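Moving the shop, week two

Quick one tonight, I have 41 unread messages and my back is killing me. Moving update, mostly for the people who keep asking when we open again (soon!! I think).

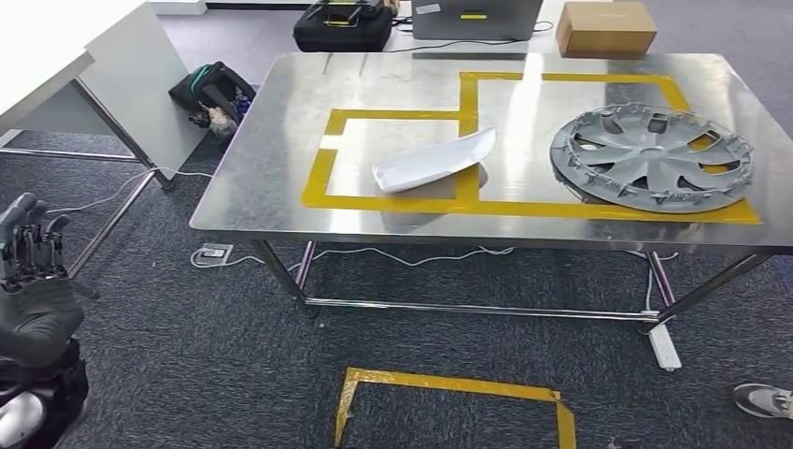 Where we're at

Keys to the Grallbridge place came through in June. Bigger than the old one, cheaper than the old one, worse parking. Nobody warned me about the stairs. Fourteen steps would be fine if half of what I own wasn't yarn in boxes that look light and are not.

So. Yarn is over. Most of it. The Oline wool came first becuase it's what people drive out for, then the cottons, then the odds and ends bin that I swore I would sort before the move and did not sort before the move. It is now in Grallbridge, unsorted, same bin.

Shelves are not over. The shelves are at Bronwyn's. Long story, involves a van that was smaller than the listing said.

The phone company

Two hours on hold. Two! To move a number four streets. They wanted a proof of address for the new place, which I could get from the power company, who wanted a phone number for the new place. I read the guy my old number, he said that one was pending cancelation, I said please do not cancel it, he said he would make a note. We'll see what the note does. If you call and get a dead line, email me.

What I'd do different

Label the side of the box and not the top. Every single top is under another box now.

Pack the kettle last. Ataahua packed it first, wrapped in about nine tea towels, very safe, never seen again. We've been boiling water in a saucepan on a camp stove out back like it's 1890.

Sell more before you go. I ran a sale at the end and put 300 skeins out and thought that was being ruthless. Should have doubled it. Still carrying colors nobody has bought since I opened – looking at you, mustard.

Measure the door. Shayne did measure the door. Shayne measured the wrong door.

Paint

Went with Primham white in the end. I know, I know, after all that. I had little squares of green up for a week and everybody who walked in had a different favorite, and then I looked at how much wall there was and how much light (not a lot, the window faces the alley) and caved. Back room is getting the green. First coat's on. It needs a second, the old red is coming through like a rash.

Classes

Beginner knitting starts up again once there are chairs. Carleen is teaching it, same as before, same price. If you'd already paid for the last block you're carried over, you don't need to do anything. Socks group, hang tight, I haven't forgotten you, I just can't find the big table legs.

Huia asked if the swap basket is coming with us. Yes. Obviously. It rode in the front seat.

Opening date

Don't have one. I had one and then the shelves thing happened. Will post it here first and on the door second, so check here. Orders are still going out but slow, maybe give it an extra few days before you write to me about it.

OK saucepan's boiling. More when theres more.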